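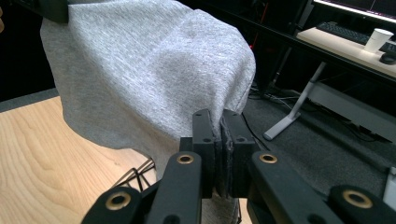
4.2 Creases and sagging in knit garments

Knit garments behaved differently from woven ones in almost every household we studied. Of the 409 garments in the full set, 261 were knits, mostly T-shirts, thin sweaters and children's tops. The others were woven shirts, trousers and table linen, and we treat them in Section 4.3.

When a shirt of plain jersey is put over a support, the weight of the cloth is not shared equally. The part that lies on the support carries the load, and the part below it falls freely and forms soft folds. Sharp creases are not common here. What we find are shallow dimples, usually near a seam, where two layers of cloth pull in slightly different directions. The gray speckled knit in Figure 4 has this form: the cloth bulges outward in a rounded mass, and a few shallow creases can be seen in the upper part, where a faint seam line curves across. The hem keeps its line better than the open cloth next to it.

We graded each garment two times, first while it hung and again after it was folded on a table. The interval between the two gradings was 150 minutes. Speckled yarns were difficult to grade. The darker flecks break up the shadow of a small crease, and in the Hattar households the two graders disagreed more often on heather gray than on any plain color. For this reason we moved the lamp to one side for all later visits, and graded the speckled garments again from the beginning. The first grades for these garments are not used in the tables.

The shape of the support was also important. In Horkley most people used the back of a chair or a thin rail, and in Venberg a wide hanger was more usual. A thin rail left a line across the chest of the shirt, and this line was still present after folding in 52 of the knit garments. A wide hanger left no such line, but it stretched the shoulders — a fault that several participants disliked more than the crease itself. The households in Lovora used both, often on the same day, and we do not separate them by support.

Pinching the cloth to lift it had a smaller effect than we expected. A thin fold taken between two flat surfaces and then let go left a small raised point in the heavier knits, and in the thin jersey it was hard to find again when the garment was laid flat. Garments with a loose hem were left out of this comparison, and so were those with a printed front, whose surface is stiffer than the knit around it.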